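18 mars 2018
Par la rédaction de la lettre

Les casse-tête, le dimanche et la table du fond

Chers abonnés, chères abonnées,

Il pleut sur Cloltthorpe depuis ce matin, le thé infuse, et je me suis dit que c'était le bon moment pour tenir une vieille promesse. Plusieurs d'entre vous m'avaient demandé, en novembre je crois, de consacrer un petit article aux casse-tête et aux puzzles, ces jeux qu'on sort quand le temps se gâte et qu'on ne range plus jamais tout à fait. Je m'y mets donc, avec un peu de retard et beaucoup de plaisir, parce que c'est un sujet sur lequel je suis intarissable (ma famille vous le confirmera en soupirant).

J'ai commencé tard. Enfant, je trouvais les puzzles ennuyeux, surtout ces grands paysages avec un ciel uniforme qui occupait la moitié de la boîte. Et puis un hiver, coincée à la maison avec une cheville dans le plâtre, j'ai ouvert une boîte héritée d'une tante, un vieux port de pêche en 286 pièces, un nombre bizarre que je n'ai jamais retrouvé ailleurs. Il manquait un morceau de voile et un bout de quai. J'ai passé trois soirées dessus, le pied sur un tabouret, et quand je l'ai terminé j'étais presque triste de ne plus avoir rien à chercher. Le lendemain, je l'ai défait et recommencé. Depuis, je n'ai plus vraiment arrêté !

Ce qui me plaît, c'est cette attention particulière que l'on finit par y mettre. On ne pense pas à rien, on pense à une seule petite chose à la fois : une encoche, un liseré de bleu, l'arrondi d'une languette. Les soucis de la semaine sont toujours là, bien sûr, mais ils attendent dans le couloir. Je connais des gens qui obtiennent le même effet en tricotant ou en écossant des petits pois, et je les comprends très bien.

Parlons un peu du matériel, puisque vous m'écrivez souvent à ce propos. La table, d'abord. Choisissez-la assez grande pour étaler les pièces tout autour de l'ouvrage, et à la bonne hauteur, sans quoi c'est le dos qui paie. Une surface lisse laisse glisser les pièces sous le doigt, ce que j'aime beaucoup, alors qu'une nappe les accroche et finit toujours par se plisser. Les motifs trop marqués fatiguent en revanche les yeux : sur un plateau très veiné, une petite pièce brune peut se cacher sous votre nez pendant une demi-heure. Pensez aussi à la lumière. Une lampe placée sur le côté fait ressortir les découpes, tandis qu'un plafonnier se reflète volontiers dans tout ce qui brille.
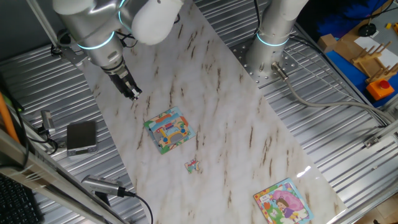
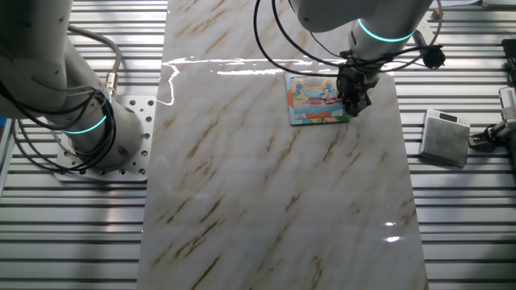
Plateaux à motif de marbre, veinés de brun.

Vient ensuite la question du tri, qui divise les foyers plus sûrement que la politique. Il y a l'école des bords, qui ne pose rien au milieu tant que le cadre n'est pas fermé. Il y a l'école des couleurs, à laquelle j'appartiens, et qui aligne ses petites soucoupes comme un peintre ses godets. Et puis il y a ceux qui piochent au hasard dans la boîte, le sourire aux lèvres, et qui trouvent quand même. J'ai longtemps tenté de convertir mon mari à la méthode des soucoupes — peine perdue, il pioche. Nous avons fini par nous partager les coins.

Pour débuter avec des enfants, je conseille les casse-tête à quelques grosses pièces, qu'on prend bien en main et qu'on peut retourner dans tous les sens. Laissez-les se tromper ! La tentation est forte d'avancer la main et de tourner la pièce d'un quart de tour, je le sais bien, j'y cède une fois sur deux. Mais le petit cri de joie quand ça s'emboîte tout seul vaut largement l'attente. Une séance de 30 minutes suffit, ensuite on goûte.

Côté achats, la boutique Enuvetti, à Sestden, a rouvert son rayon d'occasion au fond du magasin, derrière les cartes routières. Les boîtes y sont vendues 5 euros pièce, quel que soit leur format, et l'on vous indique au crayon sur le couvercle s'il manque quelque chose. J'en suis ressortie avec un marché aux fleurs et un hibou, alors que j'étais entrée pour du papier cadeau. Chez Hsu, un peu plus haut dans la rue, vous trouverez plutôt des casse-tête à démonter, ces nœuds qu'on sépare en deux minutes et qu'on met presque une semaine à remonter. Demandez à essayer avant d'acheter, on vous laissera faire avec beaucoup de patience.

Un mot enfin sur les pièces perdues, car votre courrier en est plein. Regardez dans les revers de pantalon, sous le chat, dans le sac de l'aspirateur. Si vraiment la pièce a disparu, vous pouvez en fabriquer une : posez un papier calque sur le trou, relevez le contour, reportez-le sur un carton de même épaisseur et peignez. Ma voile de tante est réparée ainsi, d'un blanc un peu trop blanc, et c'est devenu l'endroit du puzzle que tout le monde remarque en premier. Je ne la changerais pour rien au monde.

Si vous avez des boîtes dont vous ne voulez plus, écrivez-nous avec le nombre de pièces et l'état du couvercle, nous publierons une petite liste d'échanges dans la prochaine lettre. Dites-moi aussi comment vous triez, je suis curieuse de savoir si les amateurs de soucoupes sont aussi rares qu'on le prétend à la maison. Et si quelqu'un reconnaît mon port de pêche à ses 286 pièces, qu'il me fasse signe, je cherche toujours le bout de quai.

Contact : répondez simplement à cette lettre | © 2018 La lettre de Cloltthorpe, tous droits réservés | Haut de page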